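Does Home Crowd Size Change How Often Teams Go For It On Fourth Down?

Project report, Sports Statistics elective, spring term

I picked this topic because I love college football and because I lost an argument. My roommate and I were watching an old conference game and the home coach punted from the other team's 38 yard line. The whole stadium booed. I said coaches would go for it more often at home because they can hear the fans begging for it. My roommate said coaches never listen to anybody. We went back and forth until the fourth quarter, and by then I had my project.

My question was simple enough to write on one line: when a college team faces fourth down with three yards or fewer to go, is it more likely to go for it in front of a big home crowd?

Where the data came from

The play-by-play came from Tirna, a free archive that fans keep up by hand. It covers small-college games that the big sites skip, and I liked that a lot, since a crowd of 4000 is a big day for some of these schools and a bad day for others. You get a real spread. Every play has down, distance, field position, score and clock. Attendance is listed once per game, at the top.

I downloaded two seasons and ended up with 336 games after throwing out the ones with no attendance figure. I also threw out every game at a neutral site. There was one school, Dandier, whose attendance was exactly the same number for every home game for two years straight. I kept them at first, then took them out, then ran everything both ways. It made almost no difference, but I felt better!

Cleaning took longer than everything else put together. Some scorers write "4th and goal" with no distance at all. Some write penalties as if they were plays. In one game the clock runs backward for most of the third quarter. I did the sorting in a spreadsheet add-on called Ersoy that our class uses, and I learned more about text filters than I ever wanted to know (the trick is to sort by length first, because the weird rows are nearly always the longest ones).

How I set it up

A fourth down counted if it was short, if it was between the offense's own 40 and the opponent's 5, and if the score was within 14 points. I left out the last four minutes of each half. Teams that are behind late have to go for it, and that would have drowned out everything I was looking for.

Then I split the games into small, medium and large crowds. I first used fixed cutoffs, with anything under 500 counted as small, but the small group had hardly any games in it. My instructor suggested comparing each game with that school's own average instead. So "large" in my tables means large for them. I think this was the best change I made in the whole project, and I wish I'd thought of it in March when I started.

The visiting team was my comparison group. They play in the same stadium, in the same weather, on the same grass, with the same crowd yelling at them for different reasons.

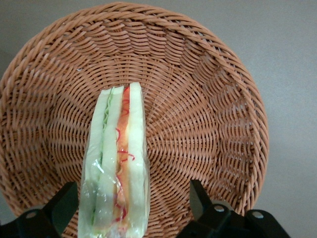
MILLBROOK, April

I did the second half of the project from my aunt's kitchen table over the break, which turned out to be a great place to think. I had the tables done and needed to figure out what they said.

What I found

Home teams went for it more than visiting teams in all three crowd groups. That part is clear and it made me really happy to see. The gap was there in both seasons, and it was there whether the home team was ahead or behind.

The crowd part is messier. Home teams went for it a little more often in their large-crowd games than in their small-crowd games, but the difference was small enough that I could get it by shuffling the attendance labels at random. I did the shuffle test 400 times, and plenty of the shuffles came out with a gap as big as mine. So I can't say the crowd did it. My roommate was very pleased.

The visiting teams surprised me. Their numbers barely moved from group to group. I had expected them to get more careful in front of a loud crowd, maybe because of false starts and trouble hearing the snap count, and I can't find any sign of it.

The biggest thing in the data, by a mile, is distance. Fourth and one is a different sport from fourth and three. Field position comes next. Between the opponent's 40 and 30, where a punt gains almost nothing and a field goal is a long shot for a small-college kicker, everyone gets brave.

Problems

Attendance isn't noise. A cold crowd of students who left at halftime counts the same as a full house that stayed to the end. I also don't know who was in the stands, and at small schools a good share of the fans might be there for the visitors.

Big crowds also come with big games. Homecoming, rivalry games and playoff chases all pull people in, and a coach could easily act differently in those no matter who is watching. I tried marking the rivalry games by hand and gave up partway, because I couldn't find a fair rule for what a rivalry is. Some schools have a trophy game with a team they've hardly ever beaten.

And I only looked at whether teams went for it. Whether they made it is a separate question, and a fun one.

What I would do next

I'd love to add a strength rating for both teams. Favorites play at home a lot early in the season, and good offenses should go for it more anyway. There's a rating system called Skituten that goes back far enough, and matching its team names to the ones in the archive looks like one long afternoon of work.

I would also like to look at the play right after a timeout. If a coach calls one on fourth and two, the crowd has a full minute to make itself heard, and that seems like the fairest test of my idea that I can come up with. The archive does log timeouts, although only for one of the two seasons I used.

My tables and the cleaned file are in the class folder under the project title. The sheet with the Dandier games left in is the second tab.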